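Section 4: Placing and First Use of Your Dobre Countertop Water Filter

Read this section before you connect the filter for the first time. Keep it with the Flernico cartridge leaflet, which lists the part numbers for replacements.

4.1 Before you start

Check that the box contains the filter housing, one cartridge, the feed hose, the drain hose, two rubber washers and the faucet adapter. The adapter fits most kitchen faucets with an outside thread. If yours has a pull-out spray head, you will need the Wommont side valve, sold separately.

CAUTION: Use cold water only. Hot water damages the cartridge and voids the warranty.

4.2 Choosing a place

1. Pick a flat, level spot within reach of the faucet. The feed hose must not be stretched or bent sharply.

2. Keep the housing out of direct sunlight and well away from the stove.

3. Leave clear space between the filter and anything that plugs in. Small appliances such as a toaster or an electric pot should go on a different stretch of counter, with their cords routed away from the sink. 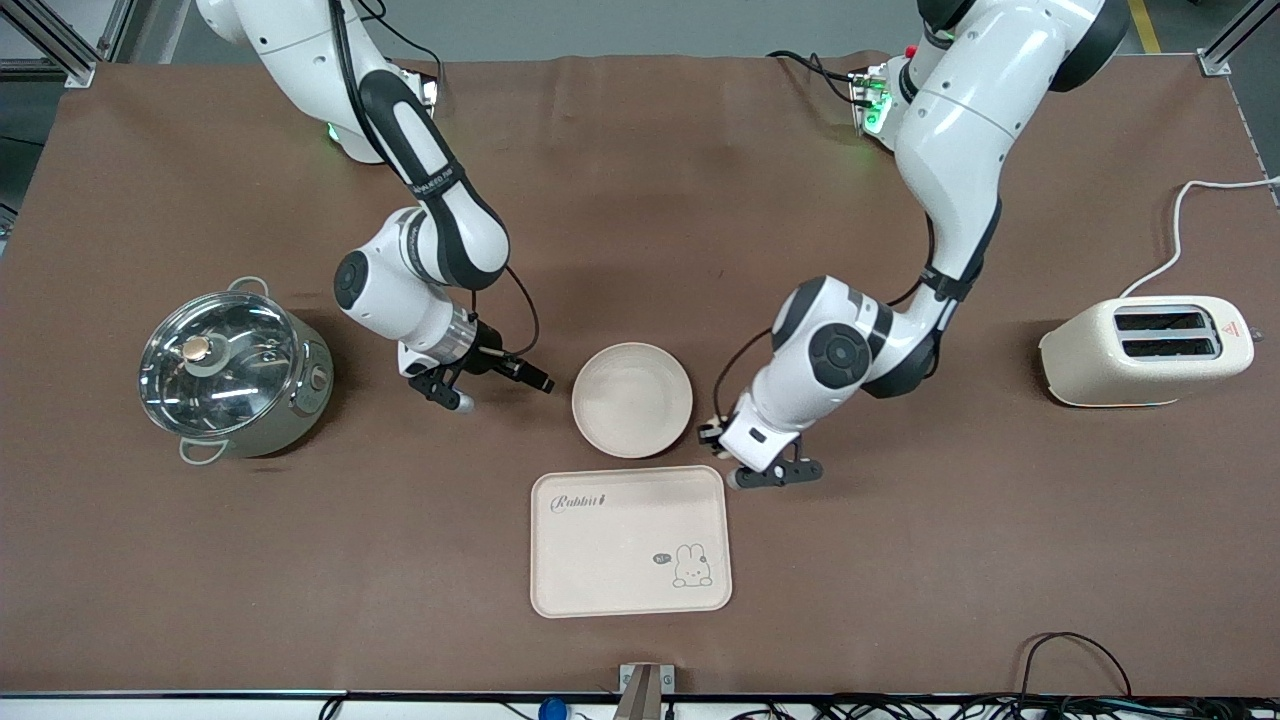

4. Set the housing down with the spout facing the sink. Press on the top to make sure all four feet are touching the counter.

4.3 Connecting the hoses

1. Unscrew the aerator from the faucet and put it somewhere safe.

2. Place one washer inside the adapter and screw the adapter on by hand. Do not use pliers.

3. Push the feed hose onto the inlet marked IN until it clicks.

4. Push the drain hose onto the outlet marked FLUSH and lay the free end in the sink.

NOTE: A few drops at the adapter are normal on the first run. If the drip goes on, remove the adapter, reseat the washer and try again.

4.4 Flushing the cartridge

1. Turn the faucet on slowly, to about half flow.

2. Let the water run to the drain for ten minutes. It may look gray at first – this is fine carbon dust and is harmless.

3. Turn off the faucet, remove the drain hose and fit the cap over the FLUSH outlet.

4. Fill and discard one full pitcher before drinking.

4.5 Cartridge life

The standard cartridge is rated for 600 gallons. The large Dradinside cartridge is rated for 2,000 gallons and needs the taller housing. Replace either one sooner if the flow drops or the water starts to taste of chlorine.

If the filter has not been used for three days or more, run it for two minutes before drinking.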